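Draltiteo Hand Trials: Gallery

Baltasar Troncoso, bench notes. Two controllers, Talline and Somer, were compared on the same five-finger hand over 337 grasp attempts. Objects stayed on the checkered cloth throughout.

Paper cup, inverted

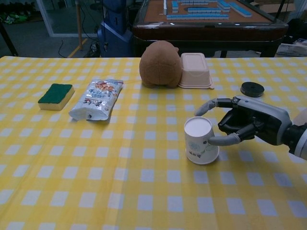

Index finger over the top, thumb low at the side, remaining fingers folded. Current limit 25 percent. The sponge and foil pouch were later targets.

Controller settings

Talline closes on position, Somer on motor current. Loop time 8 ms for both. Breathnach wrist firmware unchanged from November.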